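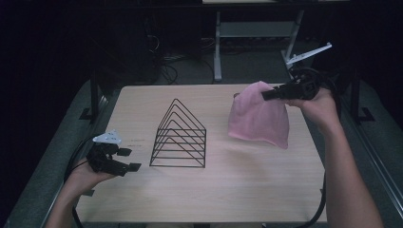

*Fig. 4. Wire rack on the table, pink cloth coming in from the right.*

### Hanging a cloth on the wire rack

I use mine for the fuzzy cloths, and this is how I do it:

1. Stand the rack in the middle of the table, ridge up, with the rectangular base flat on the wood.
2. Pick up the cloth by one edge and let the rest drop.
3. Lay it over the ridge, then tug until both sides hang even (I go slow here, fuzzy stuff loves to grab the wire!).

**Note:** One cloth at a time, please. I tried three and it was a soggy mess.

**Caution:** Keep the load under 500 g. Bent rods are a pain to straighten, see page 33.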